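Search this notebook Go

October 9, 2021
Towels and cloths, folding bench

Carrying on from the September entry. Washed the whole set again before starting, 60-degree cycle, no softener, line dried. The Skindow towels came out fine. The two Gisex ones shed blue lint over everything and I had to run the washer empty afterward. If anyone reorders, order Skindow.

Working set is now 5 towels: 4 Skindow, 1 Gisex. The other Gisex has a run in it near the corner and I've put it with the bench rags. Please don't put it back in the bin.

Weighed the five together after drying, 2,570 g including the plastic bin and lid. Didn't tare. Will do it properly next time, the bin weight used to be on a label and the label has come off.

Folding by hand first, to settle how we write down a fold. What we have been calling "half and half again" means different things depending on who filled in the sheet. From now on:

- first fold is always long side to long side
- second fold is short side to short side
- the loop corner ends up on the outside, on top
- write "crumpled" for anything that starts as a heap, and leave the orientation column blank

The loop matters more than I thought in September. With the loop tucked inside, the folded towel has a lump at one corner and the stack leans. With it outside the stack sits flat, or flat enough. The hems do the same thing on a smaller scale. Where hems lie on top of each other the edge gets thick, so I offset the top layer by a finger width and wrote that in the margin of the sheet. 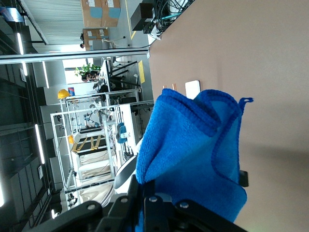 Blue microfiber, bunched. Darker hems along the edges, hanging loop at the corner.

The microfiber is harder to start from a heap than the cotton ones were. It clings to itself. Shaking it out once helps, shaking it twice doesn't help any more than once. Finding a corner is easy if the loop is showing. If it isn't, I go along a hem until I get to one. The stitching is darker than the cloth and easy to follow by eye, less so by touch.

Tried the Athanasiadis method on the last towel of the set (roll, then flatten, then fold). It makes a tight bundle but the creases stay in and the next fold wants to follow them. Dropped it. If someone wants to try it on cotton the notes are in the back of the old binder.

Bench surface: wiped with water only. The spray leaves a film and the towels drag on it. Found the spray bottle back on the shelf over the sink, which is fine, just don't use it on the bench.

Storage. The Funport crates are too shallow for a stack of five, the lid rides up. Two stacks side by side fit, so I've gone with three in one and two in the other. Cotton stays in the gray tub until we decide whether to keep it.

To do
- new label for the bin, with the empty weight on it
- copy the fold wording onto the sheet itself
- ask about more of the Skindow, same blue if they still have it
- lint filter again, it was full

Stopped after the second stack. Sheets are in the folder, last one only half filled in.

We use cookies to keep you signed in and remember your settings. Accept Manage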